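Prilesow Wallet — Setup Guide
Section 4: Moving coins to cold storage

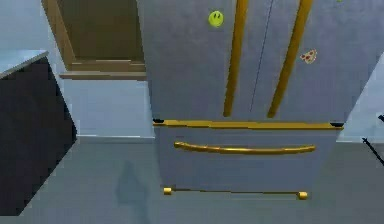 French-door refrigerator, gold handles

Do this after the Flullus app is paired. Not before.

1. Plug in the Prilesow. Wait for the green light.
2. Open Flullus, tap Vault, then New Vault.
3. Pick a PIN. 4 digits minimum, longer is better.
4. Write down the recovery words on paper — in order. No screenshots, no cloud notes.
5. Re-enter the words when asked. Typo = start over from step 4.
6. Tap Receive on the Prilesow. Check that the adress matches the one in the app, every character.
7. Send a small test amount first. $20 is fine.
8. Wait 15 minutes. Test shows up? Send the rest.

Note: Transfers over $300 need a second button press on the device. Hold it untill it buzzes.

Note: Coming from a Ouazzani account? Turn off auto-convert there first.

CAUTION: Coins sent on the wrong network can't be recovered. Check network before you tap Send.

CAUTION: Support will never ask for your recovery words.

Last updated 1/19/25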